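Yuzuki Fujimoto has run the toiletries aisle at Flididell in Clurdale for nearly nine years, and she still gets a kick out of a freshly faced shelf. We had a cuppa out the back before she took me through how she does it (I'll never look at shampoo the same way again!).

"Colour first, always," she told me. "People don't read when they're shopping, they remember theirs was the pink one." So the Sunsilk goes up in blocks, each colour lined up front to back, labels square to the aisle, and the pump bottles all get a little turn at the end.
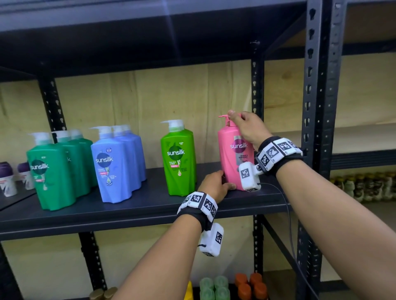 Nishimura, listening in from the next aisle, wanted it known that customers undo the lot by lunchtime, and that sorting by hair type would save everyone the bother.

Yuzuki has heard that one before and only laughed. They tried it one December, she said, and spent the whole month answering the same question about where the green had gone.

The flip caps are fiddlier, in her opinion, so she likes to take a bottle in each hand and set the back one down first.
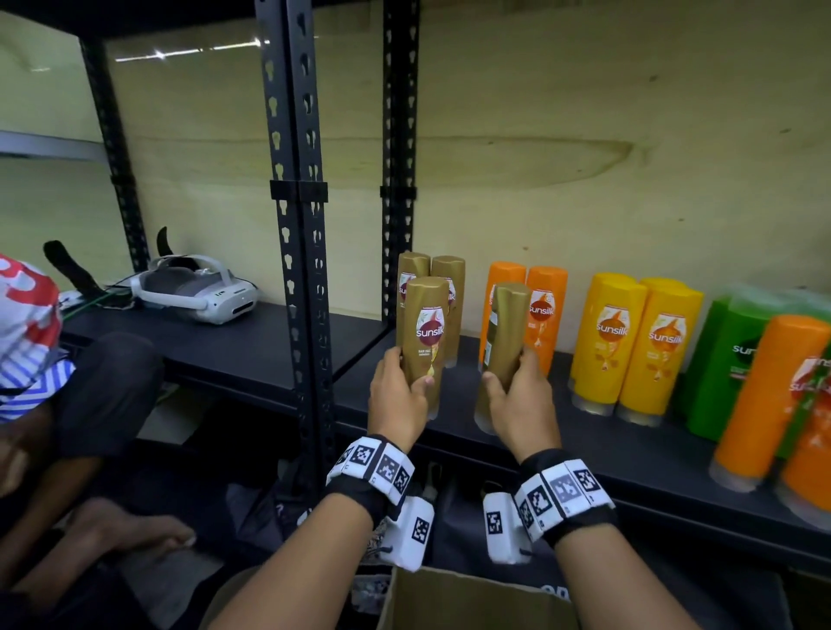

She picked up the habit at her old job in Tastuvley, where the shelves were deep and her arms, she says, were not long enough. "You fill from the back wall and work towards yourself, love. Otherwise you're forever reaching over things and knocking them flying."

Her other rule is to bring the carton right up to the shelf and finish one colour before starting the next.

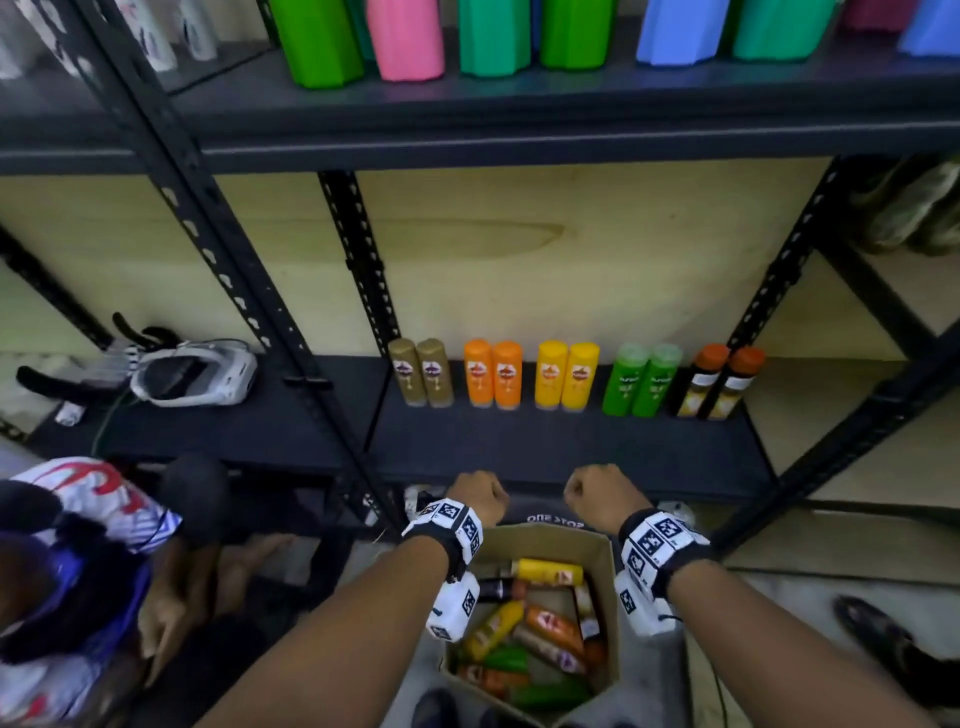

Bottles paired by colour on the lower shelf, with the carton close by.

"I do the bottom shelf last," she added, "and then I have my biscuit."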